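Speaker notes – "House rules for a shared robot cell"
Tasora meetup, lightning talk slot, 01/06/2022

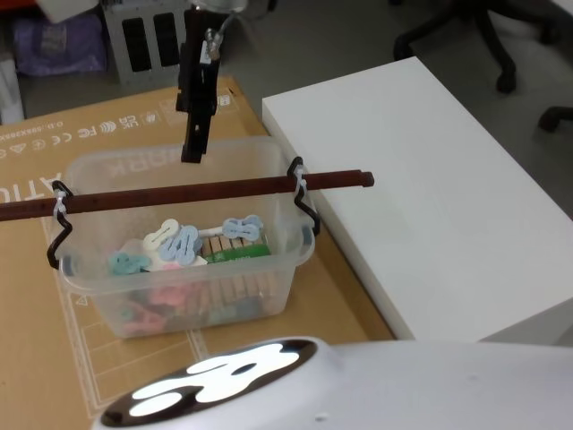 Slide 1: gripper over the clip bin, rod across the top on two wire hooks.

Leave this one up while people sit down. Say hi, say I'm from Jomirby, say I've got 30 slides and I'm going to skip most of them.

Okay, so start with the bin. I love this bin. It's a plastic tub on top of a cardboard box, there are clips and clothespins piled up in it, and the rod is held to the hooks with zip ties. Pause for people to look. Then ask the room: who has a written rule covering a setup like this? (Last time I asked, I got two hands.)

My point for the next few minutes is that the big safety documents are great on the big stuff, guarding and stop functions and all that, and we should read them. But the tabletop is ours to write rules for. So we wrote ours at Jomirby, and it fits on one page, printed on both sides if I'm being fair.

Rule 1. Write down the fixture before you run. What's holding what, and where it sits. For a rod on hooks that means which side each hook goes on and where the ties go. We lost a whole afternoon on the Grelik job comparing runs that had two different hook positions, and I was the one who'd moved them. Tell that story, it gets a laugh.

Rule 2. Check the cable at both ends of travel. See the thin silver one running up from the gripper on the slide? Any cable like that, you jog the arm slowly all the way out and all the way back and watch it the entire time. Don't watch the fingers. Everybody watches the fingers.

Rule 3. Hands out means hands out. No reaching in to fix one clip. Stop the arm, fix the clip, say "clear" out loud, start again. Yes, even when you're alone – I say it to the wall.

Rule 4. The pile gets a rule too. If the parts are meant to be jumbled, say how you jumble them. Ours is tip out, pour back, no arranging. People hate this one! They want to nudge the easy clip to the top.

Skip to slide 12 if the clock says I'm behind.

Numbers slide: the old checklist had 51 items and people signed it without reading it (me included). The new one has 32. Still too long, I know, I'm working on it. The folks at Lâm took our sheet and added a line for floor space, chairs and bags and so on, and I've stolen that back for the January version.

Probable question: does this replace a risk assessment? No. Do the risk assessment. Our sheet gets used after that's done, every morning, by whoever turns the thing on.

Other probable question: can we have a copy? Yes – link's on the last slide, change whatever you like, please send me what you changed.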